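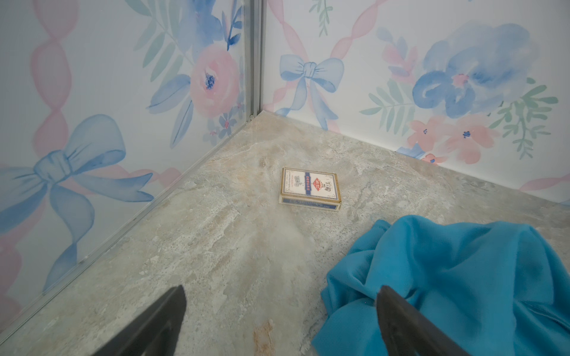

## Speaker notes – student gripper project, end of term talk

2/22/23. Slot is 10 min plus questions. Don't read these out word for word like last time.

### Opening (keep it short)

- Hi, we're the Gonbridge after-school robotics class, second-year group
- Project name on the slide is Gellodmont. It's a street near the school, no deeper meaning, move on
- What we set out to do: get one arm to pick a card box off the floor of the pen and set it down again, card box and cloth in there together
- Say the goal in one sentence. Pause. Then go
- Leave the photo up while talking. Card box near the middle, cloth at lower right, both fingers at the bottom. That's the view the students work from all day

### Why a card box

- Cheap, everybody has one at home
- Flat. Sounds easy. Isn't, for us
- Fingers have to come down close to the floor or they slide over the top
- Come down too far and the tips hit the floor and the arm faults out. Students learned that on day one, and again on day two
- Point at the angle: box isn't square to the fingers. Gripper has to turn before it closes
- Corners on this one look a bit scuffed. Scuffed corners are fine, crushed ones are not. A crushed box goes out of the set
- If someone asks about other objects: we tried a pencil case, a glue stick, a tennis ball. Ball was a mess, skip unless asked

### Why the cloth

- Two reasons, say both
- One: it's the second object, used in the second task (move cloth to the other side of the pen)
- Two: it never lands the same way twice, so a program with fixed positions fails right off and students have to look at the camera view
- One team wrote everything with fixed positions anyway. Ran great until we dropped the cloth from a different height
- Blue fleece shows up well on the pale floor. The color threshold team loved it until they found the blue in the wallpaper – good place for a laugh, wait for it
- Blue bows, blue flowers, blue strip on the box edge. Thresholding picked up all of it
- Their fix: mask out everything past the bottom of the walls. Simple line on the left where the metal trim runs. Worked for the walls. Strip on the box is tiny so a minimum blob size took care of that
- This is the best bit of student thinking in the whole term, give it a full minute

### The pen

- Floor is marble-look, pale, mottled. Swirls confuse edge detection, esp. at low resolution
- There's a rusty orange streak between the fingers. Team 2 used it as a landmark for a week. Then somebody turned the floor piece round and their code went off into the corner
- Lesson for students: write down what your code depends on. They now have a page for it in the lab book
- Corner post is shiny, it throws highlights. Left wall has reflections too. Blinds down helps, lights off doesn't (too dark for the camera)
- Don't spend more than a minute here, people get lost in the wall stuff

### How a session runs

- 40 minutes on the arm per team, no exceptions. Timer on the wall
- Teams of three. Driver, logger, and one on the stop button. Swap every session
- Stop button person does NOT have a phone in hand. Hard rule
- Each try goes in the log: where the box was, what angle, did it lift, did it set down, who was driving
- Logger writes the misses too. First month they left out the misses and our numbers looked wonderful, ha
- Reset between tries is by hand, arm parked first. Say "parked" out loud, wait for the stop person to say "parked" back, then reach in
- Cloth gets picked up and dropped fresh every try. No arranging it nicely!

### Numbers slide

- 600 tries logged over the term
- 422 of them got the box up and back down flat
- Say plainly what counts: up, over, down, box flat at the end. Box standing on its edge = miss. Argued about that one for most of a session, students voted, edge is a miss
- Don't do the percentage out loud, it's on the slide
- Biggest group of misses: fingers closing on the short ends with the box turned. It spins out sideways
- Second: came down too high, slid over the face
- Third: cloth got in the grip as well. Fewer of these after the height check went in
- Nothing in the log for speed. Didn't measure it. If asked, say so and go on to the next question

### What the students changed along the way

- Started with joystick driving only. Everyone drove by hand for the first few sessions, no code at all. Would do that again, it teaches them what the camera can't show (depth mostly)
- Then fixed positions. See above, cloth disaster
- Then find box, turn, lower, close. Four steps, one function each. Made them print the four steps on paper and stand round the table acting it out
- Then the height check: stop above the floor, look again, correct, go down the rest
- The second look was a student idea, came from a kid who does archery. Slower but the misses dropped and the team kept it
- Tip shape: dark wedge tips, point in toward each other. Good for thin stuff. We never swapped them, had plans to
- Close speed: halved it after the box got squashed. Same grip for cloth and box now, cloth doesn't care

### Things that went wrong (audience always likes this part)

- Camera cable pulled out mid run, arm kept going on the last picture it had. Scary for a second. Stop button worked. Code now checks that the picture is new before every move
- Lost two sessions to an update on the lab laptops. Updates are off during term now
- Log sheets in three different formats. Merged them by hand over a weekend, never agian
- One team renamed left and right in thier code and not in the log. So a whole afternoon of tries says left when it means right. Those are marked and we kept them in, with a note
- Siregar practice round: our entry was the box task only. We went in with a setup tuned for our own lights and had a rough morning. Better after lunch. Don't dwell on it

### For other teachers in the room

- Slow down here, this is who we came to talk to
- You don't need a big arm. You need a pen with sides, a stop button and something flat to pick up
- Start with one object. Add the cloth when they get cocky
- Busy wallpaper is worth it. A plain wall lets weak color code pass and you won't find out till you're at somebody else's venue
- Log from the very first session even if it's just hand driving
- Budget question always comes up. Answer: ask me after, depends what your school has in the closet already
- Grading: half for the lab book, half for explaining someone else's function to the class. No grade on the success count. Once there's a grade on it the misses vanish from the log
- Handout has the log sheet, the parked/parked routine and the height check in plain steps. Stack by the door, take one

### What's next

- July workshop at Ikport, two teams going
- Task there is box AND cloth in one run, cloth first, then box
- Main worry is lighting. Students want to bring the blinds, we said no
- Want to try: box partly under the cloth. Find the edge, move cloth off, then pick. Only done by hand so far
- Also want to try a second card box with a different back so the color match can't be lazy
- Not promising anything by July. Say that

### If there's time (probably won't be)

- Run the short clip, the one with the slow lower. Sound off, you can hear us all yelling
- Then show the lab book page with the list of "what our code depends on". Orange streak is on it, crossed out twice
- If the clip won't play don't mess with it, go straight to questions

### Likely questions

- "Why not use a trained model to find the box?" – older group does that next year. These kids are learning what a threshold is first
- "Does it work with the lights off?" – no
- "How old are they?" – mixed group, second year of the class, some started with no coding at all
- "Could it deal the cards?" – somebody asks every time. No. Box stays shut
- "Who resets it?" – students, arm parked. Repeat the parked thing, it's important
- "What would you drop?" – fixed positions week could be two days
- "Can we visit?" – yes, but not the week before Ikport

### Before going on

- Water. Clicker batteries. Handouts OUT of the bag
- Thank the lab staff for the extra evenings, forgot last time
- Slide with the numbers comes after the session slide, I moved it, don't get thrown
- Stop at 10 even if mid list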